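Print this message | E-mail this message

To: the Fladside shared workshops list
Subject: Re: Blue cabinets and bench tops

> Does anyone have experience with the blue lab-type base
> cabinets? We're fitting out the back room at Sayce and
> can't decide. I worry about the corner, and about how a
> dark top wears.

Hello all,

What a nice question to find with my morning tea! We've had ours at Plurier for 11 years now, so I'll ramble a bit -- please forgive me. The colour still cheers me up every time I come in, and the fronts wipe down beautifully with warm water and a drop of dish soap. For the corner we went with a single tall door set on the diagonal, no drawer over it, and I'd do the same again.

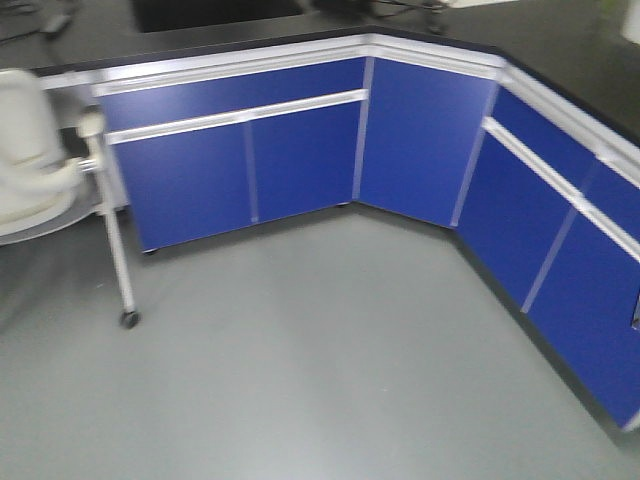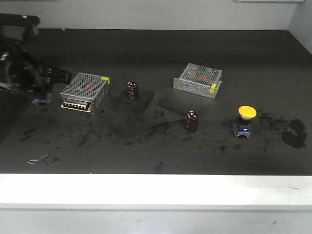
Reading time: 2 minutes

The second one is the grey work surface with two power supplies and two capacitors on it, and you'll see the scuffs and the blotchy stain on the right. I've tried most things on marks like those, and a soft cloth and plenty of patience did as well as any of the fancy cleaners. If you're putting metal boxes down all day, do get a mat -- we paid 100 dollars for a Fetine one and I only wish we'd bought it sooner.

The long handle rails are a joy too, by the way. You can grab them anywhere, even with your arms full.

Come by and have a look whenever you like. We're open until 5 right through December, and the kettle is always on.

Warmly,
your neighbour at Plurier

Comments

benchdweller: We have the same rails. Great for hanging a tea towel.

greytop: Seconding the mat. Ours is 5 years old and still lies flat.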